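Teaching a simulated arm to ask for a second look
Project report by Fitriani Oei and Niilo Kallio
Riihimäki, Jan 21, 2018

What we wanted to find out

Our project began with a small annoyance. In the autumn we had both trained little networks that pick up coloured blocks in simulation, and both of our networks had the same bad habit. They were just as sure of themselves when they could hardly see the target as when it was in plain view! The arm would close its fingers on thin air with a score of nearly one, and then do it again.

So we asked whether a network could learn to say "I can't tell from this, let me move and look again", and whether that would make it better at grasping overall. We called the program Gristuto (it was the name of Niilo's first folder and it stuck). The simulated table and its objects come from a scene set called Ondetwood, which an earlier group on our course built and kindly left in good order.

How Gristuto works

The arm has a two-finger gripper with a camera mounted close to it, so the fingers show up in the bottom corners of the view. The target in every run is the green object with the pointed top. Other shapes are put down near it at random, in random sizes, and that is where the fun starts, because a large block close to the camera can take over almost everything the network gets to see.

From a single view the network gives two numbers. The first is the usual one: how likely is a grasp to succeed if we go straight down from here? The second is new, and we call it the look score. It guesses how much the first number would change if the arm backed off and took another view from somewhere else. When the look score is high the arm lifts, shifts sideways and tries again. When it is low the arm gets on with the job.

We trained the look score without labelling anything by hand, which we are really pleased with. For each training view we let the simulator move the camera to a second position, ran the grasp part of the network on both views, and took the difference between the two answers as the thing to learn. It costs computer time but no human time at all, and we could leave it going overnight.

Colours are flat and bright in Ondetwood, and at first we thought this would make everything too easy. It doesn't. The lights leave shiny patches on the smooth faces, and our first network was very fond of those patches. It gave high grasp scores to any view with a bright white spot in it. We fixed most of this by moving the lights between runs, so that the spots turned up in different places and stopped meaning anything.

The views we cared about most were the hard ones, where a big neighbour fills the view and only the tip of the target peeks in at the bottom. 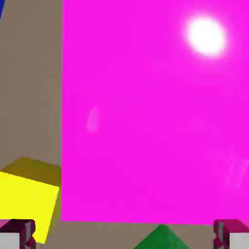
Why not simply move the camera further back and see everything at once?
We tried that first, and the wide view made the target so small that the network lost track of which way it was turned, so the grasps got worse.

We kept the close camera after that and let the look score do the work. The sideways shift is always the same length, which is a bit crude, but it kept the comparison fair. The direction is chosen by the side of the view where the target's edge is clearest. If the target is near the middle the arm goes left (we had to pick something).

The test runs

For the test we made a fresh batch of scenes that neither version had been trained on, 1,139 in all. Each version got the same scenes in the same order. The plain version had one view and one try. Gristuto also had one try, but could take up to four extra views before using it. A run counted as a success if the target was lifted clear of the table and was still between the fingers when the arm stopped.

Gristuto succeeded in 1,063 of the runs. We both shouted when that came up, and then spent the whole evening looking for a mistake, going back through the scene list to make sure no training scenes had slipped in. None had. The plain version did clearly worse on the crowded scenes and much the same on the easy ones, just as we had hoped, because on the easy ones the look score stays low and the two versions behave almost alike.

Most of the extra views were used up on scenes with a large block right beside the target. Often one extra view was enough. Where Gristuto needed more, it was usually stuck between two tall shapes and swinging back and forth from one to the other, which is rather funny to watch but wastes time. It has no memory of where it has already looked, so it can't know that it is going in circles.

What went wrong

The failures were as interesting as the successes. In one group of them the look score was low when it should have been high. Here the top of the target was in view but its base was hidden, and the network seemed content to guess the rest. The pointed shape looks much the same from several sides when you only have the tip, and a gripper that comes down at the wrong angle pushes it over.

In another group the fingers bumped into a neighbouring block on the way down. That isn't really the look score's fault. Neither of our networks was taught anything about the path, only about the grasp at the end of it, and we should have thought of this much earlier.

We also lost eight days to a bug in which the second view was saved with the first view's label. Everything trained nicely and learned nothing. Niilo found it by plotting the labels on squared paper, and we now recommend squared paper to everyone.

What comes next

In February we get our first turn on the real arm, a Bavum bench model, and we can't wait. We expect real light to be a lot messier than the simulated kind, so we are adding noise and uneven shadows to the training views now. Fitriani is working on a short memory, so that the arm keeps its last few camera positions and avoids going back to them. Niilo is adding a check on the path down.

We would also like to try other targets. The green shape has served us well but by now we both see it in our sleep. A cube would be a good second choice, with its flat sides and plain corners, and after that perhaps something round that rolls away if you touch it wrongly. The code, the scene list and the training settings are in the course archive under the project name, together with the plots from both versions.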